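Subject: Re: [print-design] Dutska scarf competition, colours and the border

On March 28, 2022, Nandini Namboodiri wrote:

> Hello all,
>
> has anybody here entered the Dutska scarf competition before? I read the rules twice and I still have questions. They say the square is 90 cm but they don't say if this is before or after the hem. Also, "up to eight colours" — does the background count as a colour, or is it free?
>
> My second worry is the border. In my sketch there is a wide plain edge and the pattern sits in the middle, but when I look at last year's winners the pattern goes to the end on all four sides. Should I change it?
>
> And is the second prize really only the voucher? A friend told me that Meltmont also gives you a printed copy of your own scarf.
>
> Thank you in advance,
> Nandini

Dear Nandini, dear all,

I entered last year, so I can answer a part of this. I did not win anything, please keep it in mind when you read my advice.

The 90 cm is after the hem. I wrote to the organisers and they told me to add 1 cm on each side in the file, and to leave this centimetre without any detail that matters. My first file did not have it, and the upload page accepted it without a warning, so don't trust the upload page. I had to send the file again by email and I was very nervous until they confirmed.

The background does count as a colour. White counts too, even if you think of it as the silk itself. I had nine colours the first time because I forgot the white. The preview tool shows your colours in small squares under the drawing, and it is easy to miss that two greys which look the same to you are two different greys for the printer. I merged mine by hand, one evening of work, and the result was better than before.

About the prizes. The first prize is the weekend at Meltmont and your scarf goes into the shop for the season. The second prize is the voucher, and yes, your friend is right, you also receive one printed copy. It is written only in the long version of the terms, near the end. The third prize was a box of Poojary silk threads, very nice ones, I was a little jealous. This year the box is replaced by a Brurance drawing set, I don't know the quality.

Last year there were 76 entries in the adult group and 13 in the group for students. I found the number in the newsletter after the result. It is fewer than I expected for such a generous prize, and for this reason I want to encourage everybody on the list who is still thinking about it. The closing day is in July, so there is time for a second version, and one person can send two designs if they are clearly different. A change of colour alone does not make it different, they were strict with this.

One thing I would do otherwise now: print the drawing on paper in the full size, even in four sheets with tape, and fold it as a scarf. My big flower in the centre looked beautiful on the screen and it disappeared completely in the fold. What people see when somebody wears a scarf is mostly the corners and a strip along the side. I think this is also why the winners put so much pattern near the edge.

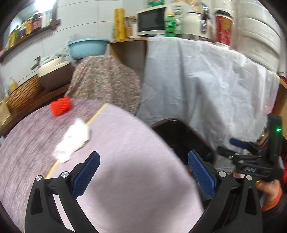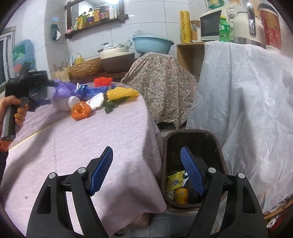 For the border, Nandini, I would keep your plain edge and put one thin line between it and the pattern. A line in a strong colour holds the two parts together, and it costs you only one colour from the eight. In the first picture there is a mottled purple-grey part and a plain pale lavender part on the round table, with a thin yellow line between them, and this is very near to what I mean. The yellow could be even thinner on silk. Then you can repeat the same yellow once or twice inside the pattern, in small shapes, so that it doesn't look like it was added on the last day. I would take a warm yellow, and test it beside your darkest colour first.

If you prefer to fill the square to the end as the winners did, please check the corners. The jury comment I received said that my corners were "unresolved". I had to look up what they wanted to say with this word, and I believe they meant that the stripes from two sides met without any plan.

Does anyone know whether they accept hand-painted work this year, scanned, or still only drawings made on the computer? The rules say "digital file", and a scan is a digital file, but last year I read it in the same way and then I did not dare to try. I can write to them and put the answer on the list, unless somebody has already asked.

Nandini, if you like, send me your sketch privately. I can count the colours for you with the program I use, it takes a few minutes.

With kind regards to all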